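Prondero Succession Tables - README

Hi, and thanks for downloading this. Prondero is a small dataset about royal titles: who gets which one, when it starts, and what happens to it when the holder dies, marries or gives up the job. I started it in September after an argument with Feng-yi Shek over whether a dowager keeps her rank if she remarries (it depends on the house, and we were both half right).

The current release has 138 title records from 38 royal and princely houses. Every record is one title in one house, so "dowager queen" shows up many times with different rules attached. Please don't merge them! I did that in the first version and it made a mess I spent a month undoing.

What's in the download

titles.csv is the main table. houses.csv has one row per house, with the spelling I settled on and any older spellings I ran into. notes.txt is where I put everything that wouldn't fit in a column, and it's longer than I'd like.

Columns in titles.csv

title_id - my own number, never reused
house_id - matches houses.csv
title_en - the title in English, lower case
title_local - the title in the house's own language, if I could find it
basis - birth, marriage, grant or election
passes_on - yes, no, or unclear
ends_with - death, divorce, remarriage, abdication or never
source_type - statute, house rule, court circular or press

Watch out for passes_on. "Unclear" means I read the source and still couldn't tell. A blank means I haven't read the source yet. I know those should look more different than they do. 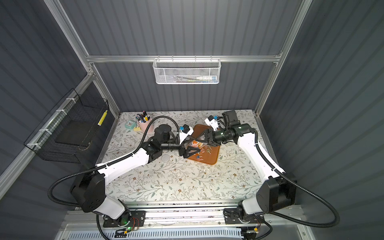 Two arms over the orange-brown tray, floral tabletop.

How the records were made

I typed the first batch by hand from printed house rules. Mei-kuen Kao then checked the marriage titles, and Zachary Pelletier did the elected monarchies, which are their own little world (he'll happily tell you about it for an hour). When two of us read a rule differently we left both readings in notes.txt and put the more cautious one in the table. There are 9 of those right now, all marked with a star after the title_id.

Translations were the hard part. Plenty of languages use one word where English wants to pick between "prince" and "duke," and I went with whatever the house uses in its own English material. If there wasn't any, Pao-chu Tai picked, and her pick is final until somebody shows me a better source.

Known problems

- Houses that lost their thrones are thin. I only have them where a written rule survives.
- Courtesy titles are mostly missing.
- Dates aren't included at all. I want them in version 2, but the calendars are a headache - please be patient with me.
- Anything with source_type "press" should be treated as a lead and checked before you quote it.

Using it

Use it for whatever you like, including school projects and quiz nights, as long as you mention Prondero somewhere. If you change the table, please rename your copy so I don't get mail about rows I never wrote.

Corrections are very welcome. Send me the title_id, what you think is wrong, and where you read it. Scans are great, links are fine. Shih-chieh Tsao goes through the inbox with me in the evenings, and we usually answer after 8 p.m.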